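Flying the Slow Ones: a talk with the maker of the Skirnoswood map

When I asked the person behind the Skirnoswood map for half an hour of their time, I was warned that once they got going on airfields they were hard to stop. That suited me fine. We ended up talking from just after lunch until it was nearly dark, and I still left with half my questions unasked.

For anyone who hasn't flown it, Skirnoswood is a free add-on map for Rornska, the small prop flight sim that has been ticking along quietly for years. The map covers a stretch of made-up lake country with grass strips tucked in among the trees, and it asks you to fly low, slow and with your eyes outside the cockpit. It went up in October and my own squadron has hardly flown anywhere else.

"I wanted a place where a light trainer felt like plenty of airplane," the author told me. "On the big maps you climb, you point the nose, and you go make a sandwich. I love those maps, I really do, but I learned to fly sims on short hops with a paper chart on my knee, and I missed it."

The first version had 50 airstrips. The one we fly now has 10. I asked if it hurt to throw so much away, and there was a long laugh before the answer came.

"Oh, it was awful! I had names for all of them. But I'd be testing and I'd see a strip out of each window, so there was never a moment when you worried about where you were going to put down. Once I cut them back, the fuel gauge started to matter again." 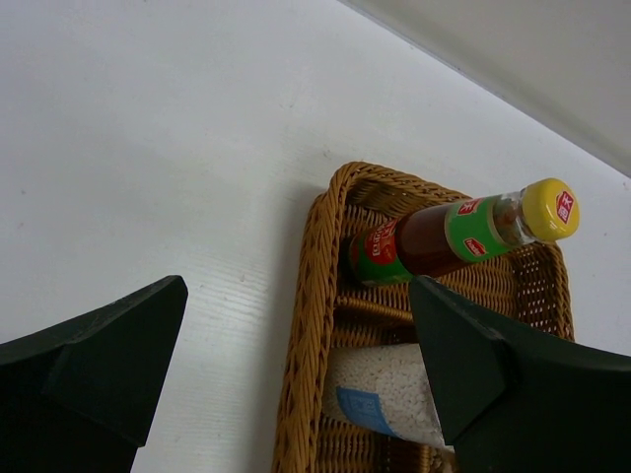 The trees were the other long job. Rornska draws its forests from a handful of stock blocks, and from low down the edges can look like a trimmed hedge. Every clearing near a runway was placed by hand, mostly in the evenings, and then flown over in both directions to see how it read from the pattern. "You need something to line up on," they said. "A notch in the tree line, a bend in the creek. If I couldn't find the base turn without looking at my instruments, I went back and moved things until I could."

We got onto Deligiannis, the strip that everybody complains about — and that everybody, I notice, keeps going back to. It sits on a shelf above the biggest lake, with rising ground at the far end, and I have bent more landing gear there than I care to admit. The runway is 431 meters long, and I was sure there had to be a mistake in it somewhere.

"No mistake," I was told, very kindly. "You're coming in too fast. Everyone does. Get your speed settled before you cross the shoreline and you'll have room left over." (I tried it that same night. I went into the trees, but more slowly.)

Controls came up too. The author flies with an old Plasonico stick and has no plans to replace it, though the twist axis has gotten a bit jumpy. "I put in a wider dead zone and kept going. If the landings work on my stick, they should work on yours."

As for what comes next, there is a winter version in the works with 2 of the lakes frozen hard enough to land on. The ice itself is done. The skis are another matter, and they tend to slide sideways in any kind of crosswind. There's no release date, and I didn't push for one. I did ask if Deligiannis might get a few more meters of runway under the snow, and the answer was a very cheerful no.

Related items
Rornska beginners: setting up your first cross-country
Squadron notes for October
Dead zones and curves for older sticks
Readers' favorite grass strips
Forum: Deligiannis approach tips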